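Do Rolling Carts Keep a Shared Workroom Tidy?
Project report, Broltthorpe, spring term

Our group was asked to test the Hopkin storage plan, which says that tools stay off the work tables if every table has a cart beside it. I doubted this from the start. A cart is a shelf with wheels, and people leave junk on shelves.

We ran the plan for 4 weeks and checked the room at 10 each morning. The rule was simple: clamps, cables and small parts go on the carts, and the tables stay clear unless somebody is working. By our count, the tables passed 70 percent of the checks. That sounds fine until you look at where the mess ended up. The lower shelves filled with cables and little black parts that had no label and no owner.
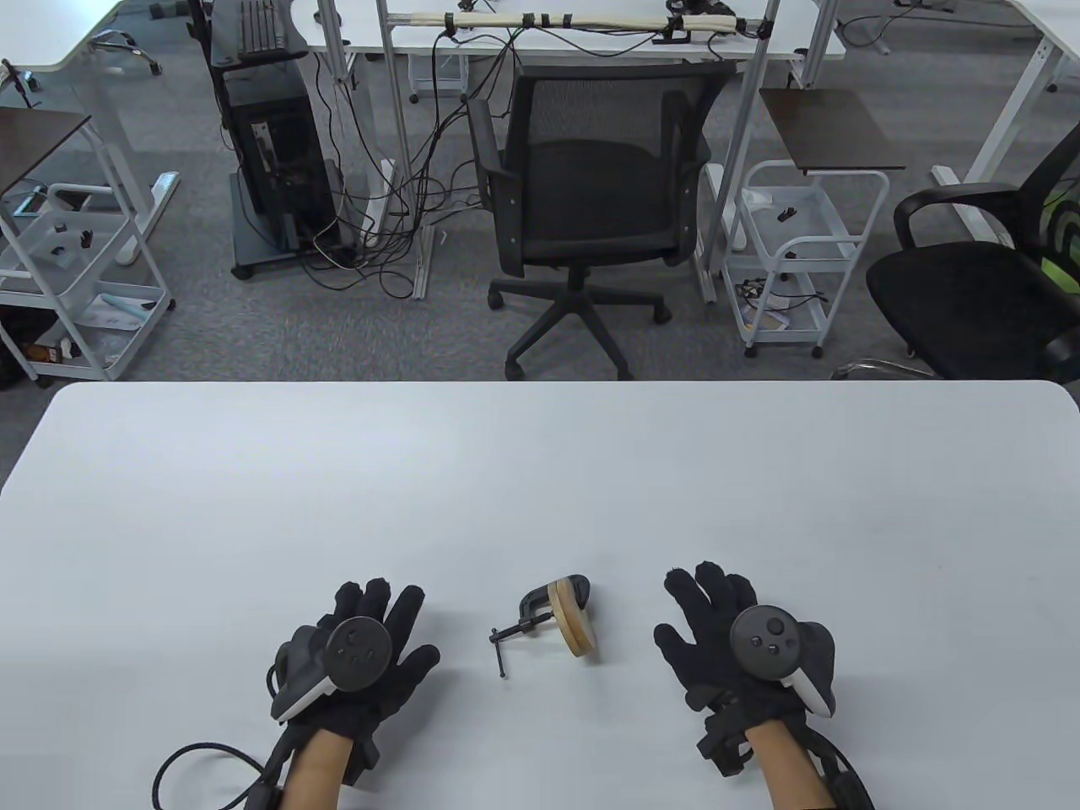
Brinura objected to our draft on exactly this point, saying that a full shelf still beats a full table and that we were grading the carts for a job they were never given. Fair enough, but the plan promises "order," and I don't call a heap of cables order.

Clamps were the other weak spot. They have no set place in the plan, so they stayed wherever the last job finished. The floor cables are not covered at all.

We would keep the carts and add labeled bins from the Ledesik kit. Whether anyone would read the labels is a separate question, and we did not test it.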